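The whiteboard stays

25/08/2021

I have been promising you a post on the whiteboard since June, when I dragged it home from a school clearance sale and spent the next week telling everyone in the building that it cost me 40 and that the same size new was 200. (Yes, I told the mailman too.)

So, the whiteboard. I wanted one because my desk had turned into a snowdrift of sticky notes, and half of them were phone numbers with no name. My friend Noemí swears by paper planners and thinks I'm being ridiculous. We agreed to disagree over a very large pizza.

The first thing you learn with a shiny board is that light is going to bounce off it. The second is that old ink hangs around forever! I went at the ghosts of somebody's old lessons with the spray, then with rubbing alcohol on an old T-shirt, then with the trick where you scribble over the marks with a fresh marker and wipe the lot off together. The scribble trick was the best of the three, and also the messiest, so wear a shirt you don't love.

And then there's the numbers. My handwriting is awful and my sixes look like zeros with ambitions, so I've gotten fussy about big, plain numerals that can be read from across the room.
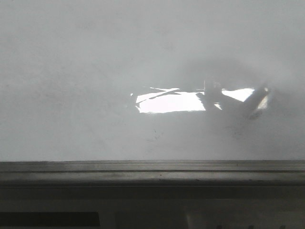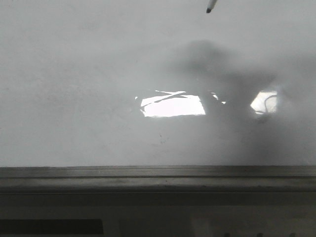
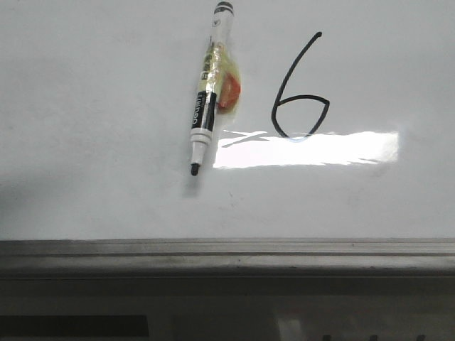
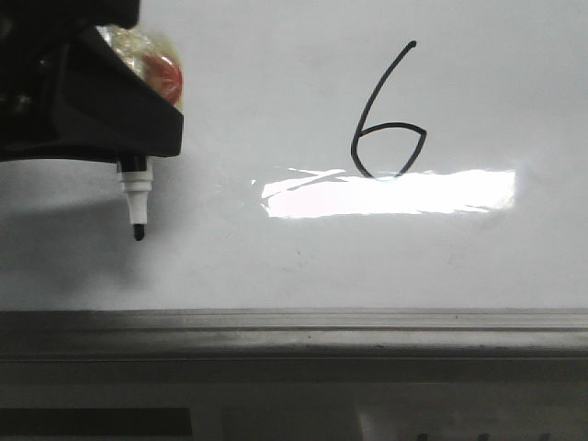

Markers, tape and other opinions

I'm a plain black ink person now. I bought a set of pastels in July and gave them away before the month was out, you couldn't read a thing from the couch. Black wipes off fine if you get to it the same day. Leave it a couple of weeks and you'll be back to the alcohol and the T-shirt.

Store your markers flat if you can, or tip down. Mine lived tip up in a coffee mug for a month and got so faint I thought they were finished, but a night lying on their sides brought most of them back.

Tape is a touchier subject. I love it, it goes on everything I own, but the clear kind leaves a gummy line on a board if it sits too long. A drop of cooking oil on a paper towel gets it off, then dish soap, then a dry cloth. Don't skip the soap or your next marker will skate around and write nothing.

Next up is the bookshelf, which Fotis says he'll help me move as long as I empty it first. I've done one shelf.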